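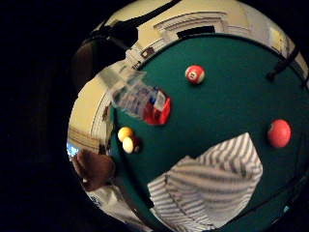

Pool balls and cue ball on green cloth.

Table Cloth and Recovering – FAQ

How often should the cloth be replaced?
Home tables: every 3 to 5 years. Commercial tables: every 12 months, or after around 2,000 hours of play.

Which cloths do you stock?
Gendon (woolen, napped) and Trimano (worsted, no nap). Worsted cloth plays faster and sheds less lint. Both come in 2 weights.

Can I brush a worsted cloth?
Yes, with a soft brush and light pressure. Brush in straight lines from the head of the table to the foot. Do not scrub in circles.

What are the white marks near the foot spot?
Burn marks from break shots. They are permanent and do not affect the roll.

Is the slate leveled during a recover?
Leveling is included for three-piece slate. One-piece slate is checked but adjusted only at the legs.

Do you replace rail rubber?
Yes – quoted separately. Send the rail profile code with your request.

Who handles warranty claims?
Chie Kawaguchi, Prilberg service desk. Include the invoice number and the cloth batch label.

Last updated January 17, 2021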